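Print | E-mail

Survey says short breaks make workers sharper. The numbers are thinner than the headline

December 26, 2020

DREKPORT — Stepping away from your work for 11 minutes every couple of hours will make you a better thinker, according to a report released this month by Bachmann, a workplace consulting firm. The claim has already made its way into company newsletters and at least one app store listing. It deserves a slower read than it is getting.

The report is based on answers from 169 office and plant employees at companies in and near Drekport. They filled out a questionnaire in June, took scheduled breaks for 17 days, and filled out the same questionnaire again. On the second round, they rated themselves as more focused, less tired and "more able to solve problems in new ways."

Rated themselves is the part to hold on to. The report contains no test of memory, no count of errors, no measure of work finished. People who were told that breaks would help them think were asked whether breaks had helped them think, and they said yes. There was also no comparison group that kept working as usual, so there is no way to know how much of the change came from the breaks and how much came from being asked.

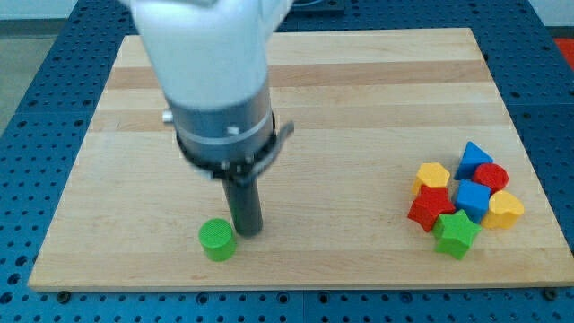 A robot arm over a wooden board on a blue perforated metal table.

The size of the effect is modest, too. Focus scores went up by 5 percent on average, a figure that appears in large type on the second page. The spread around that average appears nowhere. A handful of very happy participants could produce the same result, and so could a small lift across the whole group. Those would mean different things to a manager deciding whether to rewrite a shift schedule.

Then there is the matter of who benefits. Bachmann sells a break-planning service called Drelari, which sends workers a reminder when it is time to get up. The last section of the report recommends "a structured reminder tool" and names only that one. The firm says the research and sales sides of the company are kept apart, and it may be right. It has not said who wrote the questions.

None of this means breaks are a bad idea. Most people who have stared at a spreadsheet through lunch know what the afternoon feels like afterward, and plenty of employers could stand to be more generous with time off the clock. But a break that a worker chooses to take is one thing, and a break that arrives by phone alert at a set minute is another — the report treats them as the same and tested only the second.

A smaller project at Kasow, a parts supplier across the river from Drekport, tried something closer to a fair test last year. Half of one department got scheduled breaks and half did not. The company shared a one-page summary, which found no clear difference in errors between the two halves. That summary has its own problems, including a short run and no word on how the halves were picked. It did not get a press release.

Bachmann says a larger study is planned and that it will include a comparison group. It gave no start date and would not say whether the full results will be published if scores fail to rise.

Print | E-mail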